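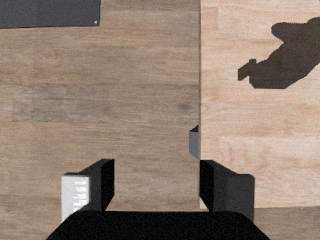
## Sturnlow Hardwax Oil: Questions

**How much surface does one can cover?**
A 700 ml can covers one benchtop of average size with two coats. End grain takes more.

**What grit should I stop at?**
150 for worktops. Finer sanding closes the pores and the oil sits on top.

**Can I apply it over varnish?**
No. Strip to bare wood first. Residue from Derkach paste wax also has to come off — use mineral spirits and a clean rag.
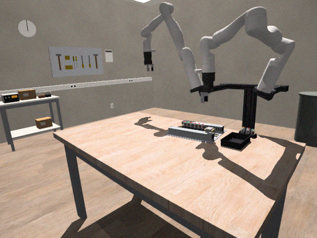

**How long between coats?**
Overnight at room temperature. In a cold shop in December, allow 2 days.

**Is the finish safe for food contact?**
Once fully cured, yes. Curing takes longer than drying, so keep food off until the can's stated time has passed.

**How do I dispose of rags?**
Lay them flat outdoors or soak them in water. Oily rags left in a pile can catch fire.

**Who answers technical questions?**
Yasuo Kikuchi, extension 326. Have the batch code ready.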